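3.2 Furniture and room layout

The second group of recordings covers furnished rooms in which a work surface, a storage unit and a living plant stand close together. Such rooms are common in small flats and shared offices, and they differ from the kitchens of Section 3.1 mainly in how little space is left between one piece and the next. Four sites were used, referred to as Allham, Dratell, Talpur and Hosasa. Together they gave 3,756 usable intervals, of which 549 took place at or below the height of the main tabletop.

Storage was sorted by the way it opens. Hinged doors need clear floor in front of the unit, and a door left open takes that floor away from anyone standing at the table. Drawers and pull-out compartments need less width but reach further into the room. Where both occur in one cabinet, the two movements compete for the same area, and the order in which they are made affects how the person stands. We recorded the state of each door and drawer at the start of an interval and did not correct it afterwards.

Surfaces were coded as upper (tabletops and open shelves) or lower (panels and shelves beneath a tabletop). Pale finishes were kept where they were found, although white cabinets against white tables make edges harder to mark. Floor covering and wall finish were noted once per room. Plants were coded as fixed items unless they were moved during the interval.
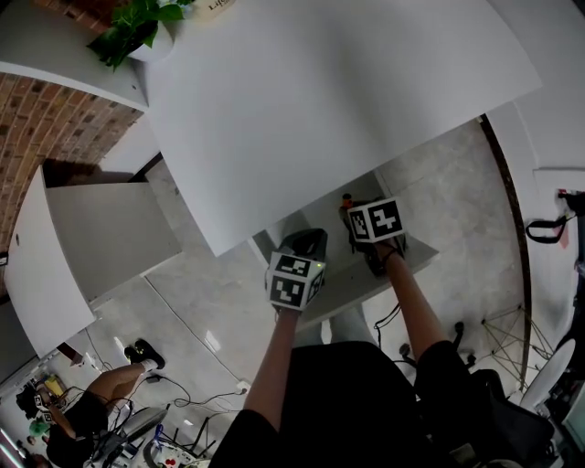

Figure 4. Work at a lower surface beneath a white tabletop. The cabinet by the brick wall has its door open; a potted plant stands on the white shelf beyond the table.

3.3 Clearance around open storage

Clearance was measured on the floor, from the outer edge of the open door or drawer to the nearest edge of the table. Gaps under 100 mm were treated as closed, as a person cannot pass through them and seldom reaches through them. Gaps over 800 mm were treated as free. Everything between these limits was coded as restricted.

Cables lying on the floor were not counted as obstacles, but their presence was entered in the room notes. At Talpur the restricted class was the largest of the three. At Hosasa the table could be shifted, and clearance was therefore measured again after each change of layout.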